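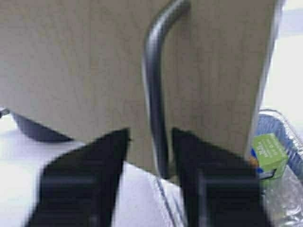 제5호 / 2쪽

Vonex 시연 참관 회의록

일시: 10월 월요일 오후
장소: Vonex 시연실 및 옆 회의실
주관: Kinga Oláh (Vonex 시연 담당)
참석: Brilano 설비팀, 구매팀, 안전담당, 서기
불참: Brilano 영업팀 (점심 식사가 길어졌다고 함)

1. 개회 및 전 회의록 확인

제4호 회의록은 수정 없이 승인함. 단, 구매팀에서 지난번 "활발한 토론"이라는 표현이 실제 분위기보다 온건하다는 의견을 냄. 서기는 의견을 접수하고 표현을 유지함.

2. 시연 개요

Oláh 담당이 그리퍼로 손잡이를 잡는 작업을 소개함. 나뭇결무늬 판에 세로로 달린 짙은 회색의 휜 손잡이가 대상이고, 벌어진 두 손가락 사이에 손잡이를 넣는 것이 접근의 핵심이라고 함. 설비팀에서 "그러니까 문 여는 것 아니냐"고 질문함. Oláh 담당은 그렇다고 답한 뒤 슬라이드 열한 장 분량의 설명을 이어 감. 질문한 사람은 이후 질문하지 않음.

손잡이 주변에 파란 바구니와 연두색 상자, 구겨진 투명 비닐 같은 물건이 있는 점에 대해 안전담당이 정리 여부를 문의함. Vonex 측 답변은 실제 가정집도 이렇다는 것이었음. 참석자 다수가 각자의 집을 떠올린 듯 반론 없음.

3. 질의응답

가. 손목 카메라 시야
구매팀: 손가락이 화면을 이렇게 많이 가리는데 괜찮은지.
Oláh: 손가락이 보여야 손가락과 손잡이의 간격을 가늠할 수 있음. 다만 손잡이 아래쪽 끝이 손가락 뒤로 숨는 경우가 있어 접근 각도를 조정 중임.

나. 반복 횟수
Vonex가 지금까지 쌓은 손잡이 작업 기록은 747회라고 함. 성공률을 묻자 "기록 횟수"라고 다시 답함. 성공률은 서면으로 받기로 함.

다. 견학 인원
공개 행사 당일 신청자는 70명임. 시연실 의자는 그보다 훨씬 적음. 설비팀이 서서 보는 것을 제안하였고, 제안자는 당일 휴가 예정임이 추후 확인됨.

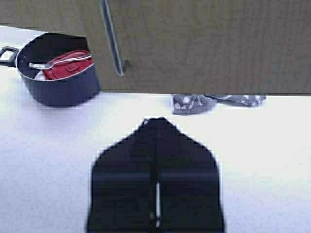

사진 제공: Vonex 시연실

4. 작업대 배치 검토

판 아래 작업대에 놓인 물건을 두고 논의함. 남색 냄비 안에 빨간 캔이 비스듬히 들어 있고 그 위에 포크가 걸쳐 있는 배치에 대해 구매팀이 조리 시연도 하느냐고 물음. Oláh 담당은 조리 계획이 없다고 답함. 구매팀은 다소 실망한 기색이었으며 기록을 요청하여 여기에 남김.

무늬가 있는 회색 천은 공개 행사에서도 구겨진 채로 두기로 함. 안전담당이 한 번 개자고 하였으나 Oláh 담당이 천을 개는 것은 별도 과제라며 Hegyi 모듈의 일정표를 꺼내려 하여 논의를 중단함.

손가락을 오므린 상태에서 두 패드 사이로 작업대가 가늘게 비치는 점을 설비팀이 지적함. 얇은 물건을 잡을 때 문제가 되는지 Vonex에서 확인하여 회신하기로 함. 설비팀은 이 지적을 오늘의 성과로 분류해 달라고 함.

5. 공개 행사 진행안

관람객을 두 조로 나누고, 한 조가 시연을 보는 동안 다른 조는 Edau 안내 영상을 봄. 영상에 소리가 없는 문제는 지난 회의에서도 나왔고 이번에도 나옴. 담당 미정.

그리퍼 앞으로 손을 내미는 관람객에 대한 대응: 바닥에 선을 긋고 안내 문구를 붙임. 문구 초안 "손대지 마시오"는 딱딱하다는 의견이 있어 다음 회의까지 부드러운 안을 각자 가져오기로 함. 안전담당은 초안을 지지한다고 재차 밝힘.

다과는 Brilano가 부담함. 이 안건만 이의 없이 통과됨.

6. 후속 조치

- 성공률 자료 서면 제출: Vonex
- 패드 틈 확인 회신: Vonex
- 의자 추가 대여 견적: 구매팀
- 안내 문구 대안: 전원
- 영상 소리: 담당 미정(계속)

7. 기타

영업팀이 이 항목 논의 중 도착하여 시연을 다시 볼 수 있는지 문의함. Oláh 담당이 슬라이드부터 다시 시작하겠다고 하자 나머지 참석자가 폐회를 동의하고 재청함. 다음 회의는 같은 장소에서 열며 시간은 따로 공지함.

작성: Brilano 서기
확인: Kinga Oláh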